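How to Wash Dishes by Hand in a Small Kitchen (and Keep the Counter Dry!)

By Yesenia Ticona
Updated September 7, 2026

I love washing dishes by hand. There, I said it. Give me a sink, a decent sponge and something good on the radio and I'm happy for half an hour. What I don't love is a soggy counter, a bowl that still feels greasy the next morning, or that awful moment when a glass slides off a pile of plates and you hear it go.

My kitchen is small, the sink has two basins, and there's very little counter on either side. Over the years I've settled into a routine that works really well for me, and a lot of you have asked for it since my post on tile grout, so let's get into it.

What you'll need

Dish soap, any kind you like
A sponge with a scrubby side, plus a long brush for pitchers and bottles
A plastic container for your soapy water
Something to cover the counter (more on this in a minute)
Two dry dish towels
White vinegar for glasses, if your water is hard

Time: 30 minutes for a dinner for four, 15 if it's only breakfast things.

Step 1: Cover the counter

This is my favorite trick and I wish I'd started doing it ages ago. Before a single dish gets wet, spread a sheet of bubble wrap over the counter next to the sink, bubbles up. Yes, the stuff that comes in packages! Water drips down between the bubbles and the dishes sit on top of it, and a glass set down a bit too hard has a cushion under it. When you're done, you carry the whole sheet over to the sink, tip the water out and hang it over the faucet.

My friend Jhair Cuervo uses an old bath towel for this and swears by it. A towel soaks up more, but then you've got a heavy wet towel to deal with every night. Try both and see which annoys you less.

If your sink has a tiled edge, run the sheet right up to it. Tile grout drinks up dishwater and goes dark, and once it does you'll be in there with a toothbrush. Ask me how I know.

Step 2: Scrape and stack

Scrape everything into the trash or the compost first. Then stack by type: plates together, bowls on top of plates, forks and spoons lying flat on the top plate so they don't go wandering. Metal plates are wonderful for this, they work like a little tray and you can carry a bowl and all its silverware over in one trip.

Keep glasses well away from the stack. Give them their own spot, or put them straight into the second basin where they can't roll anywhere.

Step 3: Clear the main basin

I keep one basin completely empty until I'm ready to scrub. It makes such a difference! When the main basin is full of dirty pans you end up washing in the gaps, and the food bits from one thing land on the next.

Anything that's waiting goes in the other basin. Small bowls, the odd glass, the container of soapy water. It doesn't have to look pretty over there.
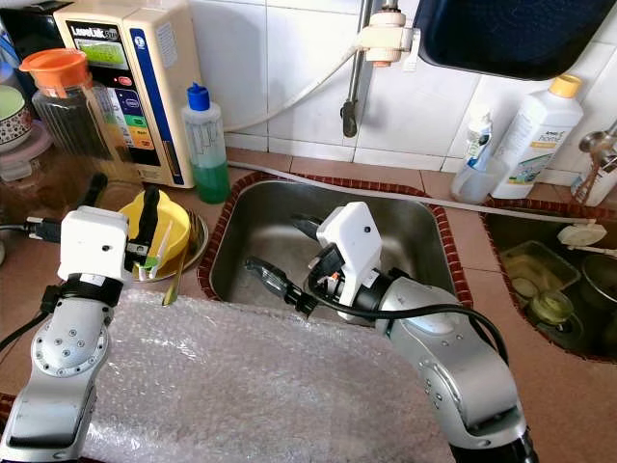

While you're at it, give the empty basin a quick scrub with a drop of soap and rinse it down. Stainless steel comes up bright in no time, and you'll be much happier putting your good dishes in it. Go around the drain too, where the gunk likes to hide.

Step 4: Mix your soapy water

Put a good squirt of soap in your plastic container, then fill it halfway with water as hot as your hands can stand. Doing it in this order gives you suds all the way through. Dip the sponge, wash, dip again. You'll use a lot less soap than if you squeeze it onto the sponge each time. I bought a big bottle of Drallik lemon in December and it lasted me well into spring.

Change the water when it goes cloudy or stops bubbling. Don't be stingy here. Greasy water makes greasy plates, and then you're washing everything twice.

Step 5: Wash in the right order

Glasses first, while the water is clean. Then silverware, then bowls and plates, then serving dishes, and pots and pans last of all. Plastic things hold onto grease more than anything else, so if you have plastic bowls that had salad dressing or curry in them, do them just before the pans and follow with a really hot rinse.

For pitchers, take the lid off and wash it separately, getting the brush right into the rim. Ribbed pitchers need the brush run up and down along the ribs. Going around in circles just skips over the grooves.

Step 6: Rinse and set out to dry

Rinse under a thin stream, front and back. Then onto the bubble wrap they go: glasses upside down and slightly tilted so air can get in, bowls leaning against each other, plates on edge if you've got something to lean them on. Use one towel for drying the silverware right away (it spots if you leave it) and save the other for your hands.

Anything that lives at the back of the counter can go straight home once it's dry. I keep my everyday pitcher and a couple of bowls lined up against the wall so I don't have to open a cupboard every time someone wants water.

A few questions from readers

Reece asked what to do about cloudy glasses. Soak them for 15 minutes in warm water with a splash of white vinegar, then wash as usual. If they're still cloudy after that, the surface is probably etched and it won't come off, sorry!

Olumide wanted to know how often to replace a sponge. I change mine every couple of weeks, or sooner if it smells. The old one gets a corner snipped off and moves down to floor and trash can duty.

And Nilton, yes, you can reuse the bubble wrap! Rinse it, wipe it and let it dry on both sides before you roll it up. Swap it for a fresh piece when the bubbles go flat.

Next time I'm doing cast iron, so send me your questions about that one.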